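Welari Workshop Completes Hand-Held Gripper Build in Bovanton

Members' project moves from the bench to the home kitchen
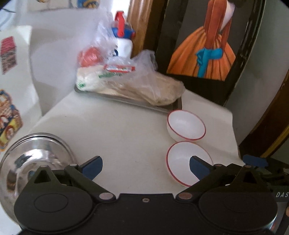
BOVANTON, 29th September – Welari, the shared workshop on Munton Street, today announced the completion of the Pisharody gripper, a hand-held two-finger tool designed and assembled by its members. The project began in July as an evening build group and was carried out with hand tools and the workshop's own printers. Each finger is a black jointed linkage turning on round metal pivot pins and ending in a dark blue rubber pad. The group chose an ordinary kitchen counter as the setting for its home sessions, with a steel bowl and two red-rimmed white bowls set out on the worktop and a bagged loaf on a baking tray behind them.

The Pisharody gripper is intended for people who wish to record everyday hand tasks at home and later use those recordings to train a robot arm. Welari set a limit of 90 dollars on parts for each unit, and the finished design meets that limit. A complete unit takes one builder 27 hours, including printing time.

"Our members wanted a tool that could be repaired at a kitchen table with a screwdriver," the workshop said in a statement. "The linkages went through several versions before the fingers closed evenly, and we are pleased with the result."

Welari has received a grant of 4,000 dollars from the Munton Fund for Home Making. The money will pay for 36 parts kits, which will be lent to households in the Bovanton area. Borrowers will be asked to attend one assembly evening and to return the kit in working order.

Drawings and a parts list are available at the workshop's front desk. Inquiries about the loan program may be made there during regular opening hours.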